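2021-11-12

# Notes on a Move to a Smaller Home

Readers of this site will have noticed that no entries were posted during the fall. The interval was occupied by a change of residence. In April the decision was made to give up the house in Plulov and to take an apartment in Jurnari, and the move has now been completed. The present entry records how it was carried out, in the hope that it may be of use to others who are considering a similar step.

## Background

The house in Plulov had served well for many years. It had three bedrooms, a cellar and a detached garage, and over time each of these had been put to full use. The apartment is number 402 in the Thongsuk building and measures 700 square feet, with one storage closet on the landing. The difference between the two homes was understood from the start, at least on paper. Its practical meaning became clear only when the first furniture plan was drawn to scale and the dining table was found to occupy most of the living room.

The reasons for the move were ordinary ones. Heating costs at the house had risen, the roof was due for replacement, and the stairs to the cellar had become an inconvenience. Jurnari also has a train station within walking distance of the building, and this removed the need for a second car.

## Planning

A period of five months was set aside for sorting, with the intention of clearing one room at a time. The order chosen was garage, cellar, spare bedrooms, kitchen, and finally the rooms in daily use. I would recommend this order to others with one reservation. The garage contained a great many items for which no decision could be made until the contents of the cellar were known. Two sets of garden shears, for example, were kept separately for weeks before it was established that both were blunt.

A budget of 3000 dollars was adopted. It was to cover the moving company, packing materials, the disposal of bulky waste and any small furnishings required at the new address. The security deposit and the first rent payment were treated as a separate matter.

Each room was assigned a sheet of paper on which objects were entered under one of four headings: keep, give, sell, discard. A fifth heading, "undecided," was added in the second week. It was later withdrawn after it had grown longer than the other four together. Anyone preparing such a sheet is advised to leave it off altogether.

## Storage

Household storage at the old house had consisted mainly of cardboard cartons, many of them dating from the previous move. Cardboard kept in a cellar does not last, and several cartons gave way when lifted. For the apartment it was decided that small belongings would be kept in clear plastic containers, so that their contents could be checked without opening each one.
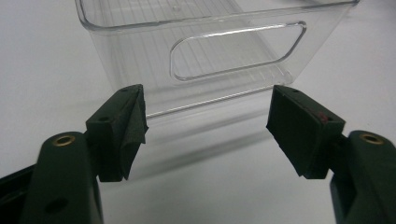
*Clear storage bin with a handle cutout in the side.*

The closet on the landing is narrow and deep. Open shelving was fitted there, with the lower shelves spaced for larger containers and the upper shelves spaced for shoe boxes and tins. Measurements were taken before anything was purchased, and then taken again at the back of the closet, where a pipe reduces the usable width by the thickness of a hand. The second measurement spared me at least one return trip to the store.

Labels were prepared in advance and proved to be of limited value. Categories that seemed sensible in Plulov ("cellar, left side") had no meaning in Jurnari. The labels have since been rewritten according to use: sewing, light bulbs and batteries, holiday, visitors, tools. Papers are kept apart from everything else in a metal cabinet beside the desk.

## Items Given Away

The greater part of the furniture was offered first to relatives and then to neighbors. The dining table went to a family two doors down, who collected it on foot. The wardrobe from the larger spare bedroom could not be taken out of the room in one piece and had presumably been assembled there by an earlier owner. It was dismantled and the boards were given to a carpentry class at the local school.

Books were the most difficult category. The rule adopted was that a book would be kept if it had been opened in the last five years or if it had been a gift. The second half of this rule was found to admit nearly everything, and it was narrowed to books bearing an inscription. The remainder was accepted by the public library for its annual sale.

Sports and leisure equipment was reviewed late in the process and with less care than it deserved. The skis were sold together with their poles. The tent was kept, although it has not been used for some years and there is no immediate plan to use it. Rackets and other small things for the yard were kept as well, on the grounds that the building has a shared lawn at the rear which residents may use until dusk.

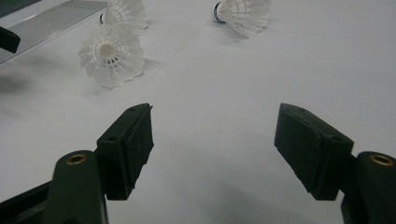
Kitchen goods were reduced by half. It is now my view that they could have been reduced further. A household of this size has no need for two fish kettles, and the one that was kept does not fit in any cupboard. It stands at present on top of the refrigerator, where it holds onions.

## The Moving Company

Quotations were requested from three firms, and the contract was awarded to Arham, whose estimate was neither the lowest nor the highest. The deciding factor was that the firm sent an employee to inspect the elevator in the Thongsuk building before confirming the price. The elevator is small. The sofa would not have fitted, and the inspection allowed time to arrange for it to be carried up the rear staircase.

On the day of the move, loading began at seven in the morning and was finished before noon. The final load included 16 boxes of books, which were placed at the front of the truck. One lamp was broken in transit. The firm offered compensation in writing the following week, and the matter was settled without difficulty.

Total expenditure came in under budget. The largest saving was made on packing materials, as a neighbor who had moved in the spring kindly passed on her blankets and tape.

## Present Arrangements

The apartment is now in good order with the exception of the hallway, where a coat rack has yet to be mounted. The wall is concrete and requires a type of drill I do not own. A request has been left with the building office.

The train to Plulov runs hourly, and I have returned twice, once to hand over the keys and once to collect a ladder that had been left behind the garage. The new owners have already removed the hedge.

Regular entries will resume next month with the postponed notes on winter bread. Readers who wrote during the fall and did not receive an answer are asked to accept my apologies and to write again, as the correspondence folder was packed early and has only recently been found. It was in the box marked "visitors."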